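Call for participants: do store loyalty cards save you any money?

Dawber is looking for 28 households in and near Siltitz to help us check a claim we don't much believe. Grocery chains say their cards cut the average weekly bill. The figures behind this come from the chains, and when we asked for the workings we got a brochure.

So we want receipts. For all of May, you shop as you always do and keep every slip. Half of the households will put their cards in a drawer for the month. The other half will go on using them. We don't care what you buy or whether it's good for you. 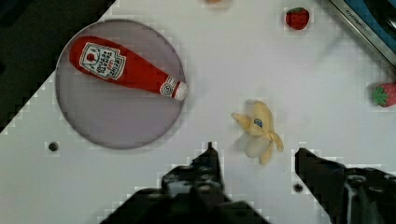 Will I be paid?
Each household gets $151 at the end of the month, by check, once the receipts are in.

You should know what this study can't do. A group this small won't settle anything for the whole country, and we will say so in the report. Our last call, on phone plans, drew 986 replies, and a good many came from people who sold phone plans. If you or anyone you live with works for a grocery chain, or for Olelow or Wosex, who run the card programs here, please sit this one out.

You need to be over 18, do most of your own food shopping, and have held at least one store card for a year. Delivery orders count if you can print the bill. Gas points don't.

We take no money from stores or card companies. Don't take our word for it; our accounts are at the front desk and you can read them before you sign.

To apply, write to Dawber, Siltitz, and tell us which cards you hold and what you think they save you. A guess is fine. Calls are answered until 4 p.m.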